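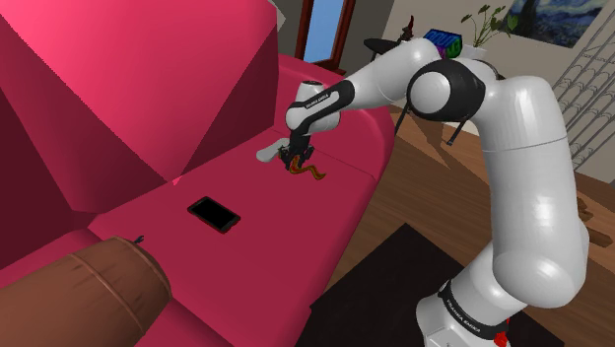

Kandasora: small objects on soft furniture, in simulation

README for release 2, updated 2026-06-24
Maintainer: Mirsad Grgić

Kandasora is a set of simulated living rooms and a training recipe for picking up small household things from sofas. We started it because our older policy, Plumthorpe, was lovely on a bench and hopeless on a seat cushion. Tables are flat and plain. Sofas have seams, slopes, armrests and backrests that get in the way of the elbow, and we wanted all of that in the training data.

What's in the release

- 12 room layouts, each with a sofa, a Franka arm fixed to the floor beside it, and ordinary background clutter (plants, pictures, stairs, rugs)
- a pool of loose objects, from phones to thin, bendy strips
- scripted and learned episodes, with joint states, gripper width and a success flag
- the Khaemba renderer settings, so you can redo the images in your own colours

Sofa colour, floor, wall and lighting are all drawn fresh for each episode. Yes, the pinks get very pink! We left the strong colours in on purpose and the policy is better for it.

The method, briefly

Training runs in 2 stages. First the policy learns where to put the fingers from still views only, with no arm motion at all. Then we freeze that part and train the reaching behaviour on top of it, with a penalty for pushing the fingertips into the cushion. The penalty grows slowly over training. If you switch it on at full strength from the beginning, the arm learns to hover politely over the sofa and never touch anything, and we lost most of January to that.

The bit I'm most excited about is the regrasp step. When the gripper closes on something thin, the policy gets one more look and may open, shift and close again before lifting. It's a tiny change to the action space and it made a bigger difference than anything else we tried. Grasps on strips used to fail by pinching the very tip; now the fingers tend to settle nearer the middle.

Results so far

We held out 2 layouts for testing. With regrasp on, the policy does clearly better on strips and a little better on phones. Bolsters are still rough, as they roll when nudged and the reward doesn't care enough about it. Per-object tables for all 11 test seeds are in the results folder, bad seeds included.

Known problems

- Cushions are rigid bodies with a soft contact model. They don't dent.
- Hanging cables on the arm are for looks and don't collide with anything.
- Some faces on the older sofa meshes shade as hard polygons. It hasn't hurt training, but it isn't pretty.
- Nothing here has been checked on a real arm yet. Please don't read the success flags as a promise.

Getting started

Unpack the archive, point the config at your Vumetbridge install and run the viewer before you train anything. Flip through a few dozen episodes first, and send me any odd ones with the seed and layout number. I love getting those.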